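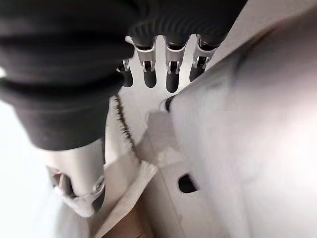 A ribbed black sleeve above the fingers of a robotic hand.

Information Security: changes to remote access

Members of staff are reminded that the password rules for remote access changed on 2023-08-29. The new rules apply to every account at the Estgate and Irport offices, including shared mailboxes and accounts held by contractors.

A review of the sign-in logs for August recorded 2,252 failed attempts against the remote access gateway. Most were directed at account names that have never existed here, such as "admin" and "test". A further 17 concerned accounts belonging to former employees, all of which have now been closed. The review was carried out with Jotum, which manages the gateway on our behalf. 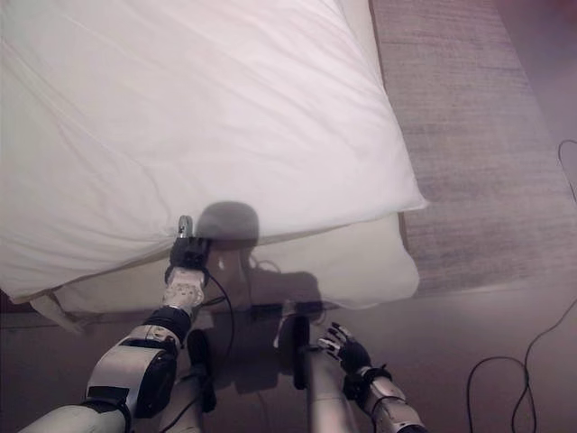
Passwords must now contain at least 17 characters and may not be reused. An account will be locked after 10 failed attempts and can be unlocked only by the Service Desk, on production of a staff number. Colleagues who travel should register a second device before departure, as codes can no longer be sent by text message.

Access for suppliers, including Şimşekoğlu, will be granted for a fixed period and must be renewed by the sponsoring manager. Requests for renewal should reach the Service Desk at least two working days before the period ends.

Questions about the new rules should be addressed to Sevim Aydoğan, Information Security. Suspicious sign-in prompts should be refused and reported to the Service Desk without delay.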